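Stallura is shutting down its photo lockers, and my inbox knew before I did

I got the email at breakfast. Stallura, the app where I've kept my family pictures for years, is closing its storage lockers in August and moving everybody over to a new service called Jaltden.

By lunch I had two more emails about it, and both were junk. They wanted my password and a $2 "transfer fee" to keep my 1,995 photos safe. Pretty convincing, too – same logo, same cheery greeting!

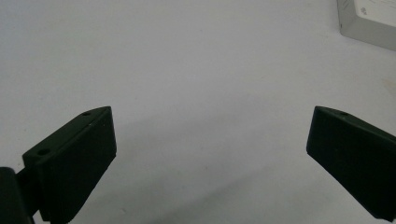
What to look out for

I called Dong-hyun Kang, who runs the repair counter at Dirine, and he's had 11 customers ask him about it already. His advice was simple: the move is free, it happens inside the app, and you don't have to click on anything in an email. If a message gives you a deadline of a few hours, delete it.
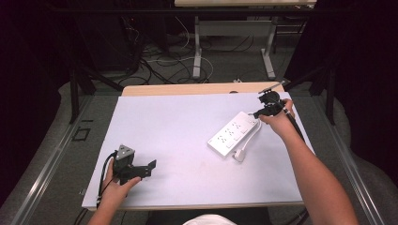

My neighbor Mal-soon Ryu did click (she was half asleep, poor thing) and typed in her card number before the page started to look funny to her. She called her bank right away and they canceled the card that same afternoon. She's changed her password too, and so have I.

If you got one of these, forward it to Stallura's help desk from the menu in the app. I sent both of mine in and I'm still waiting to hear back – I'll post again when they answer.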